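Notes from the allotment end of the village
16 August 2020

Well, the roses have had their second wind! I'd more or less given up on them after July, when the blackspot came in and I spent every evening picking leaves off the path in my slippers, but the last fortnight has been glorious and I've been cutting every morning before breakfast.

Several of you wrote in after my last piece to ask about deadheading (108 emails, which is a record for this newsletter, and I will get to them all). Prasanna Gunawardena wants to know whether to snip just below the flower or go further down the stem. I go down to the first good leaf with five leaflets and cut on a slant above it. My mother snapped hers off with her thumb and they flowered till December, so do whatever suits you.

Feeding: I gave mine their last proper feed at the end of July and that's it now until spring. If you carry on too late you get a lot of soft new growth, and the first frost has it. Water is another matter. Mine get a full can each, twice a week, at the roots and never over the leaves. Horațiu Chiriac swears by washing-up water for greenfly, and I must say his climbers look better than mine, which is very annoying.

For cutting, go out early while it's cool and take buds that are just beginning to open. Strip the lower leaves and get them into a deep bucket for a couple of hours before you arrange anything. I lay mine in something shallow while I hunt for a vase, as I can never remember which cupboard I put them in.

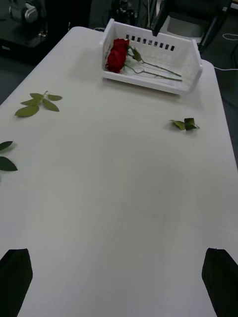

Two red roses in a white plastic basket.

Ihor Mykhailiuk has 4 bare-root ramblers on order and says he'll have cuttings to swap once they've settled in, so drop me a line if you'd like your name down. I'm after a good yellow climber for the north side of the shed, if anyone has one they love. And please, whoever borrowed my long-handled loppers, could I have them back before the plums need doing?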